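Rural products shop

A rural products shop is a retail store that sells packaged food and gift goods from a village, township or county, usually under a shared local label. In China many of these shops are run by or with supply and marketing cooperatives, and the signs over the door and on the walls say so. They range from a single counter in a village hall to full stores in towns and at scenic stops. Similar shops exist elsewhere under other names, such as farm shop, produce hall and regional specialty store.

Background

Village cooperatives long sold tools, seed, cloth and household goods to farmers and bought crops from them. As general stores and supermarkets took over the first part of that trade, many cooperative sites changed what they stocked. Counters that had held daily goods were given over to local products meant for visitors and for people sending gifts. The word for supply and marketing, 供销, stayed on the signs.

Layout

Most shops of this type are long and narrow, with one main aisle. Stock is kept on shelving above a solid counter base, so that the lower part can serve as storage or hide pipes and wiring. Louvered doors and vents are a common choice for the base where air has to move behind it. Shelves are often light wood, set in a dark metal structure. Lighting is mostly from ceiling spotlights, aimed at the shelves, with pendant lamps added over the display counters. Dried and cured foods may be hung from the posts of the shelving instead of being laid flat, which saves shelf space and makes them easy to find from the entrance.

Open cartons are often left on the counters. Some are in use as display boxes and some are waiting to be unpacked. Small shops with no back room do their restocking this way during opening hours.

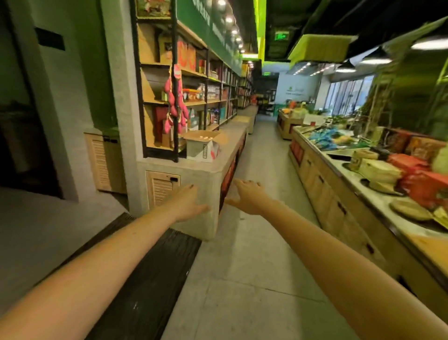 Goods

The stock is mainly dry or sealed food. Typical lines are tea, rice, dried mushrooms, chili sauce, pickled vegetables, honey, camellia oil, cured meat and sweets. Fresh produce is less common, as it needs daily turnover. A survey of such shops in the Gavdale retail yearbook listed 1,287 separate products across 88 stores, with sauces and preserves in jars forming the largest group. The same yearbook put the median floor area at 200 square meters.

Prices are set by the piece or by the box. Loose goods sold by weight have mostly disappeared from the newer shops, though some keep a scale for dried foods.

Gift packaging

Gift sets make up a large part of sales before the Spring Festival and the Mid-Autumn Festival. Red, orange and gold are the usual colors, with green used for tea and for products sold as natural or local. The main forms are:

Carry boxes with a handle cut into the top panel
Flat lidded boxes, often sold in pairs
Round boxes with a separate lid
Bags with rope handles, lined up at the back of a counter
Baskets and racks for single jars and packets

Customers may buy a filled set or choose the contents and have them packed at the counter. The box can be a fair share of the price, and rules on excess packaging have led some producers to cut down the number of layers.

Signs and display

Cooperative shops use a good deal of green. A long lit sign may run overhead along the aisle or across it, and the back wall commonly holds a banner with the name of the village or hall. One such hall carries the title 坂仓村落优质农产品馆, a hall for quality farm products, over a strip of green landscape. A second banner below it reads 百年供销一直在您身边, which can be translated as "a hundred years of supply and marketing, always by your side." The cooperative emblem appears with the words CHINA CO-OP.

Display counters in the middle or along the side of the aisle hold the gift goods at waist height. Taller items go to the back edge and low boxes to the front, and products from one maker are generally kept together.

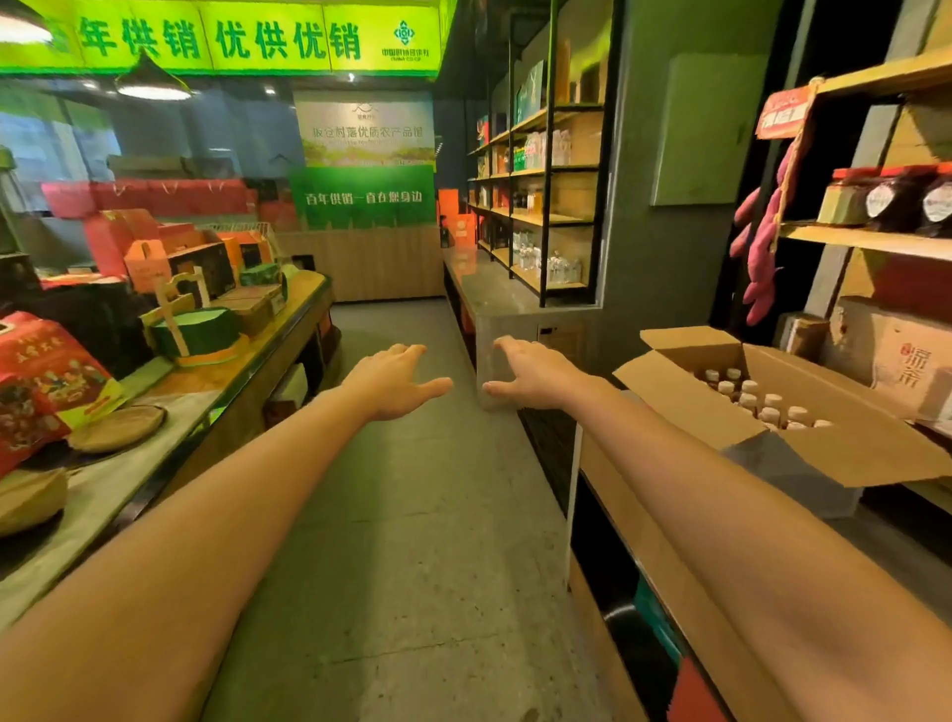
Nermin Karakaya argues that the gift trade has pulled these shops away from the farmers they were set up to help, as small growers can seldom pay for printed boxes and end up selling in bulk to a packer. Neville Bickerstaff takes the other side and holds that a shared box design, paid for by the cooperative, gives a grower with one crop a place on the counter that no supermarket would offer.

See also

Farm shop
Consumer cooperative
Gift basket
Regional specialty food

Last edited 2025-11-20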